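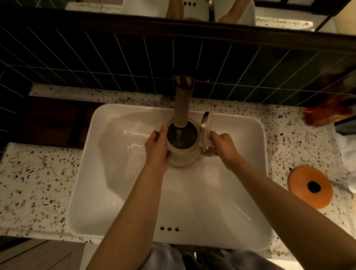 Electric kettle

An electric kettle is a small household appliance for boiling water. It has a body that holds the water, a heating element in the bottom, a handle, a spout and a lid. Most kettles switch off by themselves when the water boils.

Filling

The kettle is taken off its base and filled through the open lid or, in some models, through the spout. A tall faucet makes this easier, as the body can stand upright under the stream. In hotel rooms and small apartments the kettle is often filled at the bathroom sink. The water should stay between the minimum and maximum marks — too much of it can spill out during boiling.

Lids

Lids are hinged or removable. A hinged lid stays with the body and opens with a button or by hand. A removable lid may have a ridge or a tab for the fingers, and it can be rinsed separately. 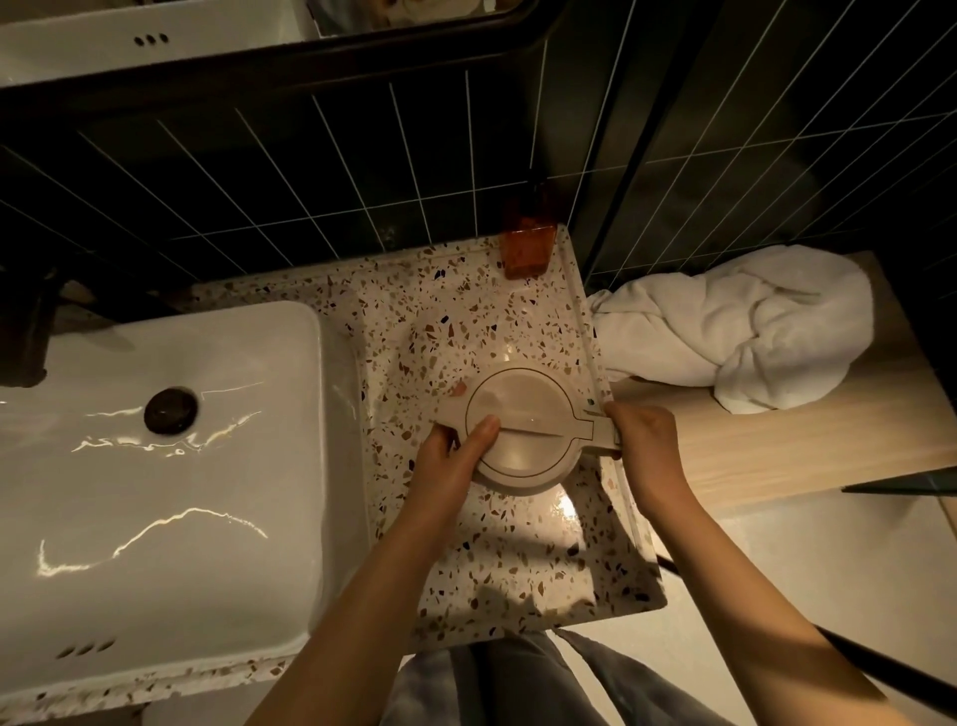 Plastic parts are washed with mild soap and a soft cloth. The base and the electrical contacts must never be put in water.

Limescale

Hard water leaves a white layer on the bottom. In a household survey in Prurkton, Dorin Filip and Sânziana Stanciu found such a layer in some 80 kettles, many of them used daily. It is removed with vinegar or citric acid, left inside for 15 minutes and then rinsed out 3 times.

See also: Teapot, Samovar, Water hardness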